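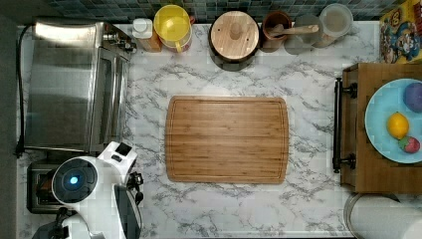 1/ Day one of teaching a robot to put fruit on a cutting board. I have a degree. Thread.

2/ The job: we collect demonstrations. A person steers the arm through a small chore, we save the run, and the learning model gets to watch it over and over until it picks up the general idea. The model never gets bored. The person steering gets bored by lunch.

3/ Today's chore, as written on the task sheet: "Move the lemon from the plate to the board." Nine words. It took me a full page to agree with my coworkers on what they mean.

4/ Does the lemon have to stay on the board? Does the juice groove count as the board? If it rolls into the groove and stops there, is that a success or a near miss? We argued this longer than anyone has ever argued about a groove.

5/ (The groove counts. It's in the rules now. Please stop messaging me.)

6/ We're calling this batch Gurkeck. The last one was Grimier. Names come out of a generator because when we picked them ourselves, every batch was called "final" or "final2."

7/ Grimier was drawers. 723 runs of opening and closing drawers. I still close drawers at home very slowly and then wait a second for someone to tell me it saved.

8/ The target for Gurkeck is 107 good runs per object. Why 107? It was 100 and then a spreadsheet got involved.

9/ The objects are a lemon, a strawberry and a purple ball. I asked what the ball is supposed to be. The answer was "round." Fine. In the labels it's "purple ball," and the strawberry is "strawberry," and if you type "berry" the checker throws out your run.

10/ Things I've learned about lemons: they have a pointy end, and the pointy end has opinions. Grab it across the middle and you're golden. Grab it near the tip and it squirts out of the fingers like soap.

11/ We keep the soap ones, by the way. They go in a separate folder. A model that has only ever seen perfect grabs has no clue what to do the first time one goes wrong, and one always goes wrong.

12/ What we don't keep: the runs where I drove the hand halfway to the board, forgot which object I was on, and hovered. The model does not need to learn hovering. It would be very good at it.

13/ Somebody asked why we don't clear the counter first. You've got the toaster oven, the toaster, the yellow pitcher, the jars, the spoon sticking out of its cup. Kitchens have stuff in them! Train on a bare counter and your robot falls apart the first time it meets a pitcher.

14/ So between sets we shuffle. The board moves a little, the plate turns, the fruit trades places. Nothing lines up the same way twice, or that's the plan. People are terrible at random. Left alone, I put the lemon in the middle every time, like I'm setting a table.

15/ The fix is a tool called Zadon that tells you where to put everything. It's a small script that bosses me around. I am a person being told what to do by a program so that I can tell a robot what to do so that a program can learn it.

16/ Speed is the other fight. Go too fast and the runs are jerky. Go too slow and the model learns to move like it's carrying soup. My natural pace is soup. I've been spoken to.

17/ Also, marble. Very pretty, all that gray veining. Less pretty: the lights, which bounce off the top of the toaster oven. We log the lighting for every set so we can find out later how much that matters. My guess is a lot. My hope is someone else's problem.

18/ Quick answer to a few replies: no, I can't share the runs yet. Yes, the strawberry is harder than it looks. The leafy top means every angle is a different shape, and the fingers close on leaf more often than I'd like.

19/ Yes, there are 4 of us. No, we don't take turns by the hour, we tried that. We swap after every 3 sets, which is the point where the swearing starts.

20/ The next batch is Grasso, planned for March, and it involves lids. I've seen the task sheet. It says "Remove the lid from the canister." Seven words, and I've already got eleven questions.

21/ Anyway, back to the lemon. Zadon wants it on the far side of the plate.

Contact | © 2023 | Back to top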